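Stopping halfway: what a drawer taught us about learning from corrections
Speaker notes, Mosten workshop, afternoon session
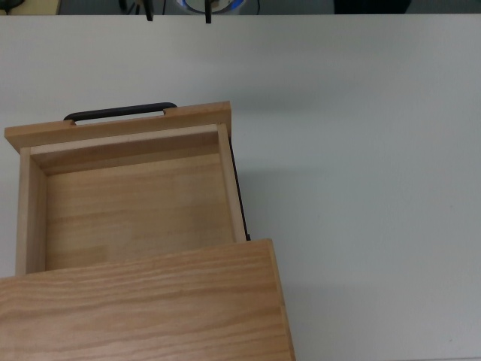
Notes no. 14, page 6

Hello everyone, thanks for staying on after the coffee. (Wait for the door to close, it bangs.)

So this is a talk about one wooden drawer. I've spent most of the past year with it, and I'm fonder of it than I should be. It has a black bar handle, a dark metal slide down the side, and a plain flat floor with nothing in it, and I'd like you to keep all of that in your heads for the next few minutes.

What we wanted to know was simple enough. If you teach an arm to open a drawer from human demonstrations, and then a person steps in to fix its mistakes, which bits of the fixing are worth keeping? The usual habit is to keep the lot. We call that the Dorner recipe in our group, after the building where we first ran it, so if I say Dorner later on, that's all I mean.

(Slow down here. I rushed this at the practice run.)

We started with 255 demonstrations. Every one is the same job: reach for the handle, pull, let go, back off. The first policy we trained on them was quite good at reaching and quite good at pulling, and hopeless at knowing when to let go. It would hang on at the end of the slide and tug, and then tug again. If you've ever watched a toddler with a locked cupboard, it's that.

So we added corrections. A person watches, grabs the controller when things look wrong, and hands back when they look right. And the part I find really lovely is what happened when we cut those corrections up. We kept only the short stretch just after the person takes over, 19 time steps, and threw the rest away. That version did better than the one trained on everything!

Why? Our best guess — and it is a guess, please do argue with me at the end — is that people drift once they've got the controller. They fix the problem, and then they carry on driving because it's pleasant, and they drive differently from the demonstrations. Those extra steps muddle the policy. The first moments are where the person is reacting to the mistake.

(Next: the Eltell comparison. Don't read the table out.)

Eltell is our second set-up, with a different handle and a stiffer slide. The short cut helped there too, though less. I'd be a bit careful with that result. We ran it with 6 training seeds and one of them fell over completely, and I've left it in the plot because it seemed wrong to take it out.

Someone always asks about the angle of the drawer. Look at the front board on the picture: the left end sits a bit lower than the right from that view. We never squared things up to the camera between runs. I wanted the policy to cope with a slightly skewed view, and it mostly does.

What we haven't done: closing. Closing is harder than I thought, and the short cut makes no difference to it that we can measure. Arsenault, our planned follow-up, is all about closing and starts in June.

(If there's time, play the tugging clip. If not, skip to the thank-you slide and take questions.)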